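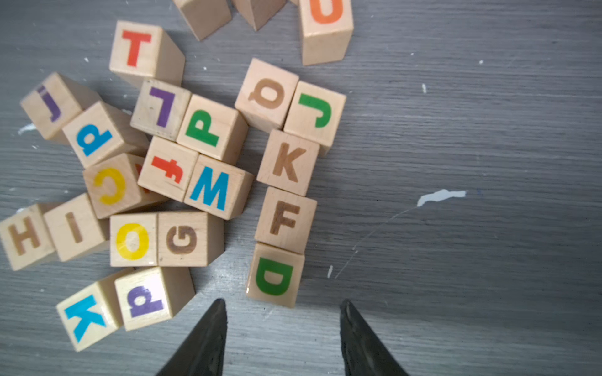 Wrist view, open fingers at the green D block.

Cosard bench cell -- good practice group, minutes
18/04/2020
Present: S. Maruyama (chair), Wilson Huamán (notes), two from Norngate by phone

1. Last minutes. OK'd, no changes.

2. Approach rule. Fingers fully open before coming down on a block, no closing while the arm is still moving. Shota wants it in the written rules, not just on the whiteboard. Agreed.

3. Speed near the table. Limit stays at 40 mm/s for the last bit. Norngate asked for faster, said no for now -- look again when we have more than 169 logged picks under the new rule.

4. Block layout. Mixed upper and lower case, any rotation is fine. Do not straighten blocks by hand betwen runs. If one has to be moved, stop the arm first and log it.

5. Stops. Three failed grasps in a row = stop, call the operator. Wording in section 9 still says "several", Wilson to fix.

6. Table surface. Marks and scratches to be noted on the start sheet. Repaint question left open, Standthorpe havent sent a price.

7. AOB. Hrytsenko checklist -- Shota to circulate, comments back to Wilson.

Next meeting tbc.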